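Ticket: Breaker trips in office kitchen whenever anyone wants lunch
Opened by: Aniela Cieślak
Assigned to: Omid Sadeghi
Site: Skorkelent, second floor
Priority: Low (changed to High by Igor Sowa, changed back to Low, changed to High)
Opened: 4/29/21

Original report

The power on the kitchen counter goes out when the microwave is running. Not every time. Yesterday it went twice before noon and then behaved all afternoon, when the only person watching was me. The fridge stays on. The lights stay on. The kettle, the microwave and the Fitico coffee machine all die together, and somebody has to walk down to the panel by the mail room and reset breaker 10.

I am usually somebody.

Aniela

Omid, first reply

Thanks. Can you tell me what else was running when it tripped? Please don't reset it more than once in a row. If it trips again right after a reset, leave it off and call me.

Aniela

I asked around. Everyone was using the microwave and no one was using the kettle. The kettle was full of boiling water at the time, so I leave that to your judgment.

Omid, site visit

Labels on the panel are in pencil and two of them say "misc." Breaker 10 feeds the whole kitchen counter, plus one outlet on the other side of the wall, in Bronisława Dudek's office. More on that below.

What I tried, in order:

1. Microwave alone, cup of water, full power, 5 minutes. No trip. Outlet and plug cool to the touch, no smell, no discoloration on the faceplate.

2. Unplugged the microwave and ran the kettle and coffee machine together. No trip, though I wouldn't make a habit of it.

3. Put the microwave back and checked that the cord wasn't pinched behind it. It had been shoved hard against the wall, with the cord folded under one foot. Pulled it forward and straightened the cord. The cord itself is fine. Leave a gap at the back from now on, please, and stop using the top as a shelf for the phone book.
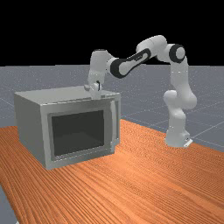
4. Microwave and kettle together. Held for a bit, then tripped. Reset once, waited, repeated with the same result.

5. Kettle and microwave on separate circuits (kettle on an extension from the hallway, for the test only). No trip. I have taken the extension away with me. Yes, I saw the faces.

The outlet in 2B

Bronisława has a Biva space heater under her desk. The label says 900 watts. It has a thermostat, so it comes on when it feels like it, and that explains why the fault came and went. With the heater running, the microwave and coffee machine are enough to trip the breaker without the kettle's help.

Bronisława

I would like it noted that my office is cold. I reported that in December and the ticket was closed as "seasonal."

Omid

Noted. Reopened as a separate ticket. For now the heater is on the outlet by your window, which is on a different breaker. I checked.

Igor Sowa

Can we just put in a bigger breaker?

Omid

No. The breaker is sized for the wire in the wall. A bigger one would let the wire get hot instead, and then we'd have a different kind of ticket.

Resolution

Cyprian Malinowski from Pálfi came in and ran a new circuit for the microwave only. Panel relabeled in ink. Kettle and coffee machine stay on 10 – please don't add a toaster. I tested all three together with the heater on at its new outlet, and nothing tripped.

Status: Closed

Aniela

Reopening. Someone has brought in a toaster.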